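By February the Miltby robotics club had shrunk to five, and Dymphna Duggan said that was plenty, really, because five people could share one packet of biscuits without anybody getting cross. They had named the project Quan, after a good deal of argument, and Quan was going to learn to arrange flowers if it took them until summer.

"Slowly," said Dymphna, from the sofa. "You're not catching a bus, love." 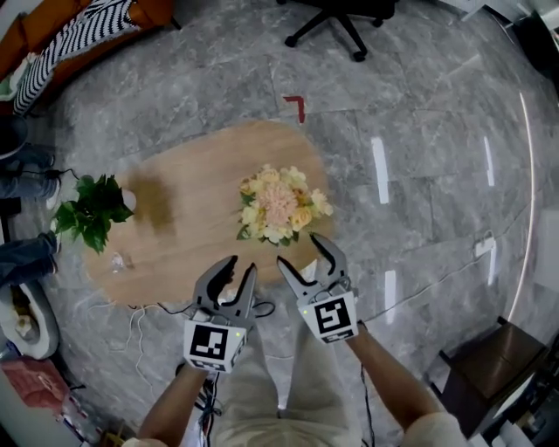
Deepika breathed out and tried to think of her grandmother, who could do a whole vase while talking on the telephone and never once look down. She'd practised the movement at home with a pair of salad tongs (her brother had laughed until he had to leave the kitchen), and it had seemed so easy there.

"Is that attempt 27?" she asked.

"Twenty-six," said Quang, who kept the notebook and was strict about it. "The one where you sneezed doesn't go in."

"It was a very small sneeze."

"Put it in, Quang," said Dymphna. "Quan ought to know about sneezes."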